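The big white table is finally cleared, and I can't stop walking past it! It took me most of a Sunday (and 5 boxes) to get the Gollinow room back to something I could work in. Paper, tape, old lamps, all of it sorted and carried down the hall.

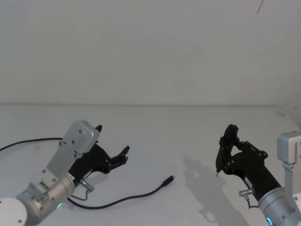
Cables are my next project, and I'm weirdly excited about it. I picked up a pack of Voteo ties, 136 in a bag, plus a little label printer. The black cable lying loose on the tabletop, the one with the small plug at its end, gets the very first label. After that I'm doing the drawers, which I haven't opened since December – wish me luck! I'd love a shelf on that plain wall too, but first I want to enjoy all that lovely bare wall for a week or so.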